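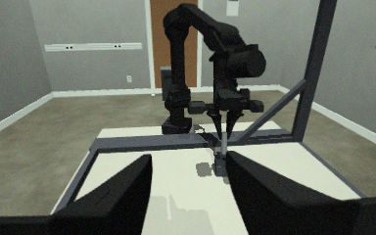 # Notes on the Wandness Collection

Jan 11, 2026

The first round of example gathering for Wandness closed this week, and I have agreed to publish a short account of it. All of the material was recorded in simulation, using the two-arm table model that we maintain under the name Lenska. Operators drive both arms by teleoperation. Each accepted episode is stored with joint positions, gripper commands and the views from every camera in the model.

The target for the round was 400 accepted episodes. We recorded 1227 attempts in order to reach it, a larger number than I had planned for. Most of the rejected attempts were sound in their motion but began from a starting layout that was already well covered. The remainder were rejected for hesitation, in particular long pauses above the work surface while the operator decided which arm should move first.

## Camera views

The overhead view is the one reviewers open first. It shows the reach of both arms and the space left between them, and it allows a reviewer to judge quickly whether an episode should be kept.
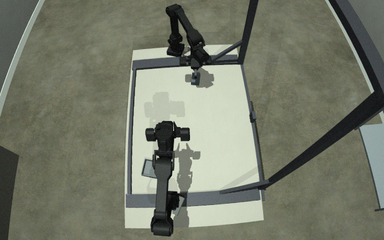 *Overhead view of the Lenska table, with the near arm extended and the gripper of the far arm pointing down.*

The views close to the grippers serve a different purpose. A learning system that receives only the overhead view has very little information about the last part of an approach. Lalit Chaudhary, who wrote the review procedure, therefore asked that each episode be checked twice: once from above for the general plan, and once from the gripper for alignment. A disagreement between the two checks is written down and left in the record. 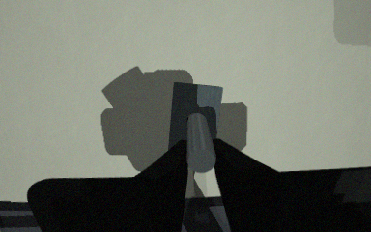 The second check takes longer. An experienced reviewer completes 75 episodes in a working session, and I would not recommend asking for more. We tried a higher quota early in January and withdrew it after comparing notes. Reviewers had started to accept anything that ended well, including episodes in which the first approach was plainly off line and had to be repeated.

Corrections of that kind are not errors in themselves. We keep a separate group of them, tagged in Antal, our labeling tool, so that the training team can include or leave out recoveries as they see fit. At present the group is small, with some 17 episodes, and we intend to enlarge it.

## Changes for the next round

Operators will now receive a list of starting layouts before they begin, drawn up from the gaps in the present set.

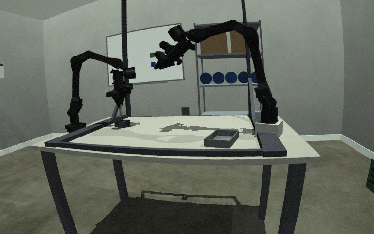 They will also be asked to state, before recording, which arm leads. This was previously left to personal habit, and the set leans toward the right arm as a result. The storage format will stay as it is, apart from one added field for the leading arm.

Gulus, the scheduler that assigns episodes to reviewers, will be updated so that the same person does not perform both checks on one episode. Until that update is installed, assignments will be made by hand, and operators should send their session lists to Lalit at the end of each day.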